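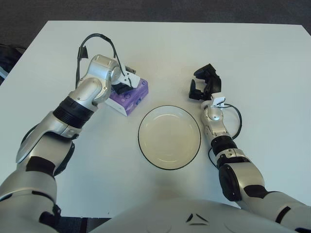 Preko dual-arm tabletop unit - pre-acceptance safety checklist, with comments

Unit 3122 is on evaluation at Skundby under the Major service plan. Checks cover guarding, cabling and gripper contact on light household items. The left gripper is in contact with the purple tissue box at its upper corner, and the right gripper is open and clear of the plate; items 4 and 5 were assessed in this layout.

December 27, 2023 - by Cudero Inspection Desk
Filed under: Equipment Reviews > Robots & Automation

1. Emergency stop, both arms - PASS. Stop reset needs a key. Acceptable.
2. Power supply label and fuse rating - PASS.
3. Torso cover fasteners - PASS.
4. Wrist cables - COMMENT. Loop on the left wrist stands high over the joint. Fit a second tie point and recheck at full wrist rotation.
5. Gripper contact, light items - PASS. Force limit set at the supplier default. Do not raise it without a new risk assessment.
6. Joint covers and bands - PASS. Check again at 325 hours.
7. Floor marking around work area - FAIL. Not laid at time of inspection. Required before unattended running.
8. Manual, revision 2 - COMMENT. Page 59 gives the old restart sequence. Supplier to replace.

Result: conditional. Items 4 and 7 to be closed before handover.

Related items
Preko service plans compared
Cable routing on moving joints
Skundby site checks, May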